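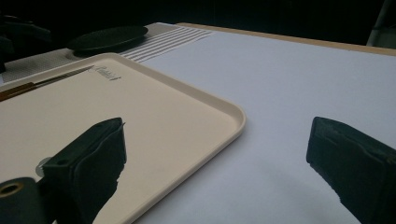
A hand-held gripper over a serving tray and a thin metal-tipped tool at Farkinell's Darkton workroom.

Darkton firm pays people to tidy up, one tray at a time

October 6, 2025

DARKTON — The former carpet showroom on Radu Street has a new tenant, and the new tenant would like somebody to pick up a small tool and put it down again. Then it would like that done another 400 times, from slightly different angles.

Farkinell, a company that makes software for robot arms, opened its collection room in July and has been filling it with residents ever since. They come in for half-day shifts, take hold of a two-fingered gripper fitted with a camera, and use it to do the sort of chores most of them left home to get away from. Every try is recorded and goes into a pile of examples called Trestia, from which a learning system is supposed to work out how to handle household objects on its own.

The pile needs to be large. A child can watch a parent lift a spoon a few times and get the general idea. Trestia, according to the company, is still shaky on spoons.

The room holds 53 work tables, each with a pale top and a changing assortment of stuff. One morning last week the stuff included serving trays, striped mats, several kinds of lid and a great many slim hand tools of the type that live at the bottom of a kitchen drawer. Collectors get a card at the start of each shift telling them what goes where. "Tool from tray to mat" is a popular one. "Tool from mat to tray" comes later in the day.

The cards do not say how to do it, and the company says that is on purpose. Some people come at a handle from above, some slide in from the side, and a few nudge the thing across the table until it gives up. Farkinell wants all of it. If everybody grabbed the tool the same way, the software would learn one grab and be lost the first time a handle pointed in the other direction.

Thin objects on flat surfaces are the current headache. A mug offers something to hold. A narrow metal shaft lying on a tray offers very little, and the raised rim gets in the way of the fingers on the approach. Long handles that hang over the side are easier to reach but tend to swing when lifted, and the tip goes somewhere the collector did not plan. Those tries are kept too, filed under a heading the company calls "recoveries," at least when the collector recovers.

Dropped items are also kept, under a shorter heading.

The company says 151 people have worked at least one shift. Retirees make up a good share of them, along with students from the community college and a number of night-shift workers from the bottling plant who find the whole business restful. New collectors spend their first hour on practice objects, mostly sponges, before anything with a point is put in front of them. The rules posted by the door are short: keep the gripper moving slowly, do not block the camera with your sleeve, do not help with your other hand. The third one is underlined twice.

The equipment takes a beating. Finger pads wear down from being scraped along tables all day, and a bench at the back of the room is given over to fitting new ones. A pad can go on working for a good while after it starts to look chewed, and the company is in no hurry to swap it. A robot in somebody's kitchen will have worn fingers sooner or later, the thinking goes, and Trestia may as well see some now.

Lighting gets the same treatment. On some shifts the overhead lamps are bright, and on others they are turned down so far that the room beyond the tables goes close to black. Collectors have asked about the dark shifts. They have been told that people sometimes do the dishes at night.

Pay is by the shift, with no bonus for speed. There was a bonus during the first two weeks, and it was dropped after a review of the recordings showed a lot of trays being crossed at a pace no one would want from a machine holding anything sharp. Those recordings were set aside. The company will not say how many there were, though it did say "enough."

What the software has learned so far is harder to pin down. Farkinell tests it on an arm in a side room, using objects it has met before and a few it has not. In the most recent round it was given 100 attempts at lifting a thin tool off a tray and setting it on a mat. The company describes the result as "encouraging" and declined to give a number, a choice of word that residents who follow the high school football team will recognize.

Neighbors have mostly made their peace with the place. The early complaints were about parking and have faded since the lot behind the building was opened to collectors. One business on the street did ask whether the town was going to end up with fewer jobs once the machines could clear a table by themselves. Farkinell replied in a letter that nobody in Darkton is currently employed to move a single tool from a tray to a mat, apart from the people it employs to do so.

The lease runs through next summer. Before then the company plans to move on to bowls with things in them, starting with dry rice and working up to soup — a step for which the landlord has requested a larger deposit. Cloth is scheduled for after that. Folding a dish towel is considered a serious problem in the field, and over half the collectors, asked in a break-room survey how they would go about it, gave answers the company could not reconcile with one another.

Shifts are open to anyone 18 or older with a steady hand, and the company will also take a few without one. Sign-up sheets are at the front desk on Radu Street, next to a bowl of mints. The mints are free to take and are not part of the collection, although the card saying so was only added last month.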